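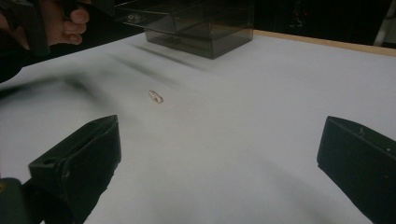

Bench 2, white top. Small part by itself, smoky grey box behind.

Saturday, June. Sorting small hardware for the Sallthorpe job. Cleared the white table first so that strays show up against it. Grey offcuts are harder to spot at the left side, where the light is bluer.

Prisel tray held 134 pieces on the stock sheet. Recount gave the same figure, so no change to the sheet. 6 set aside for re-measuring – calliper zero had drifted and was reset before lunch.

Procedure as for the Wosulcombe lot: one piece on the table at a time, clear space on all sides, then into the plastic box. Anything without a label goes in the Deng drawer until the colour code is checked.

To do: order 200 bags, small. Relabel drawer 3. Wipe the table down before the next lot.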